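How to Brief a Crosswind Landing Before You Need It
Skills & Technique | December 2025 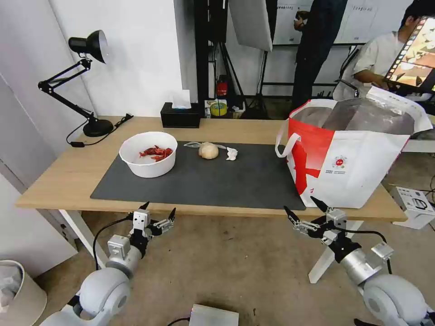 Start with the wind, at home

I love crosswind days. There, I said it! A calm evening is lovely, but a gusty afternoon with the windsock standing out sideways is when you find out what your feet are for, and with a little prep it's some of the best fun you can have in a light airplane.

Pull up the forecast for your destination and write down the runway heading next to the wind direction. Say you're going to Luik, landing to the west, and the wind is 20 degrees off the runway. The crosswind part is about a third of the total wind speed. At 30 degrees off it's half, and by 60 you may as well count all of it. Do this with the gust number, too – the airplane doesn't care about the average.

Set your own limit

Look up the maximum demonstrated crosswind in your handbook, then pick a number of your own below it. When I was new I used 8 knots. I moved it up to 10 after an afternoon at Havus with Maarja Koppel in the right seat, doing lap after lap until my left leg ached. Write your number on the kneeboard and leave it alone once you're in the air.

Fly the pattern with the wind in mind

If the crosswind pushes you toward the runway on downwind, you'll have a tailwind on base, and things will happen quickly. Start the turn to final early. Never tighten it with rudder if you overshoot. Go around and try again, it's free practice!

Crab, then slip

Crab down final with the wings level and the ball centered. Somewhere on short final, ease in rudder to line the nose up with the centerline and lower the upwind wing just enough to stop the drift. Aileron handles the drift, rudder handles the nose. Say it out loud if it helps (I still do).

Hold that through the flare. You want the upwind main wheel to touch first, then the other main, then the nose.

Keep flying after touchdown

Feed in more aileron toward the wind as you slow down, until it's all the way over. Saulius Kļaviņa, who taught me in a tired old trainer at Guvov, used to tap the yoke on every rollout and say "more." He was always right.

Log what you did

Jot down the wind, the runway and how the touchdown felt. My notebook has 84 crosswind landings in it now, and the early entries are mostly the word "drifted" with the runway number after it.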